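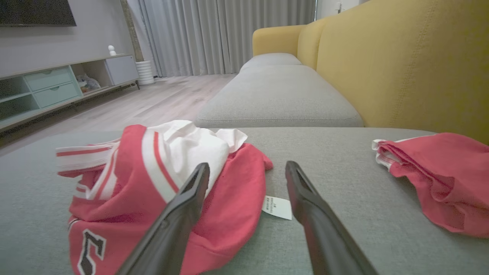
Leidy Pacheco wrote to Brulomeck in March to ask why the care label on a garment with two colors gives one wash temperature, when the dye in one part and the fabric in the other may call for different ones. Her letter is one of 98 that the company received on the subject, and it is quoted in the revised labeling guide released today.

Under the guide, the temperature on the label is set by the part of the garment that bleeds first. Dark and saturated panels are tested against a white strip sewn to the sample, and the lowest temperature at which the strip picks up color becomes the upper limit, less a margin of 7 degrees Celsius. Earlier Brulomeck labels were based on shrinkage alone.

The test program covered 600 samples from the Lumine and Cuervo ranges. Samples were washed at full load and at half load, then dried flat. Spin speed was held constant – the previous program had let it vary between machines, and the results could not be compared.

"The strip test is old and cheap, and it should have been in the guide from the start," said Wilson Ríos, head of textile testing at Brulomeck. "Shrinkage tells you very little about dye."

New labels will carry a separate line for mixed colors, with the first wash listed apart from later ones. Garments already sold do not need to be returned. Owners can look up the revised temperature by the style code printed on the side seam label.

Prindis, which prints the labels, will switch to the new layout with the next production run. Existing label stock will be used up on single-color items.

Press contact: Nurhan Başaran, Brulomeck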